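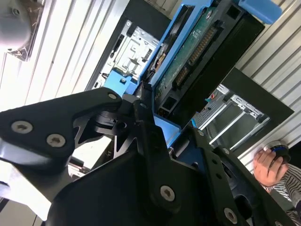 Figure 1. Drive in its blue carrier tray, next to the drive cage. The green circuit board and the row of gold contacts are on the underside of the drive.

Hardware Maintenance, Unit 4: Drives, Memory and Processors
Course handout, revised August 2, 2025

Before the session

Please read this handout before you come to the lab. The session is practical and there is little time for theory. You need the Zina workbook, a pencil, and the parts list which was given in Unit 3. If you have lost the parts list, print it again from the course page. Long sleeves should be rolled up, and rings and watches should be left in your bag.

In Unit 3 we worked with the power supply and the fans. Those parts are quite strong and they forgive a small mistake. The parts of this unit are more delicate. A drive, a memory module and a processor have contacts that are open to the air when the part is outside the computer, and these contacts are the first thing which we must protect.

4.1 The drive and its tray

A hard drive in a server or a larger workstation is normally not screwed directly into the case. It is fixed in a tray (also called a carrier or a caddy), and the tray goes into a cage made of sheet metal. The tray has two tasks. It guides the drive to the correct position, and it gives your hand a place to hold which is not the drive itself.

In Figure 1 we look at the underside. This is the side that students damage most often, so learn how it looks. The green board carries the electronics of the drive. Do not put your thumb on it, and do not lay the drive on a surface where a loose screw can be under the board. The gold contacts should not be touched with the fingers at all, because the skin leaves some fat on them.

Notice also the thin copper-colored strip between the board and the tray, near the side of the board. Flat strips of this type are easy to overlook. When you work near one, look from the side before you pull anything.

Removing a tray, general procedure:

1. Shut down the computer by the menu and wait until the fans have stopped.
2. Disconnect the power cable at the wall side first.
3. Touch the bare metal of the case, and put on the wrist strap.
4. Release the tray. The Brutport cases have a lever, the Drutanport cases have a tab which must be pressed. Look in the workbook if you are not sure which case you have.
5. Pull the tray straight. If it stops, push it back a little and try again. Never turn it in the cage.
6. Put it down on the antistatic mat and write the bay number on a label.

To put the tray back, follow the steps from the end to the beginning. The last centimeter needs more force than the rest. Push with the flat hand, in the middle, until the lever or the tab closes without help.

Some words about age. Our training drives are old and were opened and closed perhaps 200 times by earlier groups. The screws are tired. Turn them until you feel resistance, then stop. A screw with a star-shaped head needs a star-shaped driver of the right size, and a flat driver will destroy it.

4.2 Memory modules

A memory module is long and narrow, with contacts along one edge. Hold it by the two short ends. There is a notch in the contact edge, and it is not in the middle. Compare it with the slot before you press. If the notch and the slot do not agree, the module is turned the wrong way and more force will not help you.

Most slots have a latch on one end or on both. Open the latches, put the module in vertically, and press both ends at the same time with the thumbs. You should hear the latch close. If you hear nothing, look at the height: a module that sits higher on one side is not inserted.

Memory which is not in a computer has to stand in a holder or lie in its plastic box. Please do not put one module on top of another one.

4.3 Processors

The processor is a flat square. One corner is marked, usually with a small triangle, and this corner must meet the same mark on the socket. The processor is laid into the socket, never pressed. When it lies correctly, it does not move to the side.

Take it by the edges only. On some types there are pins under the processor, on other types the pins are in the socket. In both cases a bent pin can mean that the part is lost. If you see one, stop and tell the instructor, also when you think that you can straighten it.

4.4 The fixture plate

During the exercises the small parts are kept on a fixture plate. It is 3D-printed and gray, and the design comes from the Ferreira workshop. Return each part to its holder when you have finished with it, before you take the next one. The U-shaped bracket is for the processor. A memory module goes lengthwise along the plate.

Figure 2. The plate on the ribbed metal panel, with a blue memory module and, to the right of it, a square processor chip in its bracket.

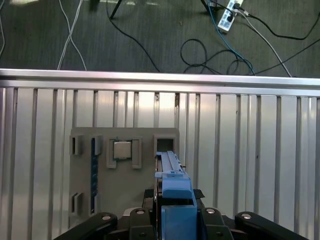
4.5 Exercises

Work in pairs. One person does the work and the other one reads the steps aloud, then you change.

Exercise A. Remove one tray, find the contacts and the circuit board, and make a simple drawing of the underside in the workbook. Put the tray back. You have 50 minutes for this, with the drawing included.

Exercise B. Take the memory module from the plate and find the notch. Insert the module in the training board, remove it and return it to the plate. Repeat until both partners can do it without looking at the steps.

Exercise C. Find the marked corner of the processor and draw its position. The processor is not inserted in this unit. We will do it in September with the new sockets.

4.6 To hand in

Page 9 of the workbook, completed and with both names, at the end of the session. The drawings do not need to be beautiful but the labels must be readable. Use the English terms: tray, cage, contact, circuit board, notch, latch, socket.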